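Ticket 414: Label stock mismatch, Bistari shelf system
Opened by: Vy Vương
Assigned to: Otakar Kolář
Status: Open, awaiting supplier

09:10 Vy Vương
Stock screen says 200 units of the small size at Willesetti. The shelf count says 130. The supplier's helpdesk blames "user error at goods-in". I don't buy it. We've booked stock in the same way since March and the gap only appeared after their update.

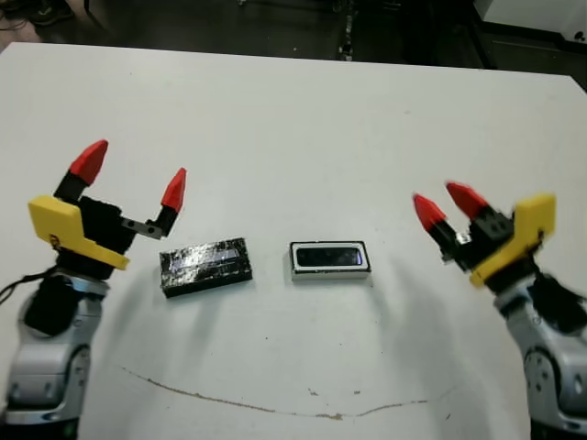 Two small items on the white table

10:25 Otakar Kolář
Asked Griffiths for the import log. They sent a help page on how to count stock. I've asked again.

11:40 Otakar Kolář
Log received. 19 lines have the same delivery reference twice. Their view is that we scanned those twice. Possible, but the paired lines carry identical times to the second, and I'd like to see anyone scan that fast.

13:05 Lụa Huỳnh
Tried the suggested fix (clear the cache, log out, log in). The total is still 200. I didn't expect anything else.

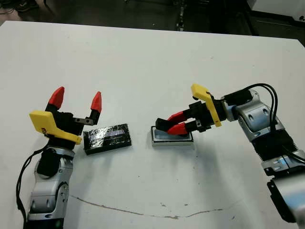
Category: Stock and Inventory > Wrong totals

14:30 Otakar Kolář
Griffiths now say a patch is "being rolled out". No version number and no list of what it changes. Please don't correct the total by hand, or we lose the only proof we have.

15:15 Vy Vương
Fine, but the reorder report reads from that total and it won't trigger at 200. Can someone order by hand for now?

15:20 Otakar Kolář
Orhun Ekinci is doing it from the shelf count. Ticket stays open until I've seen the patch work on a test delivery.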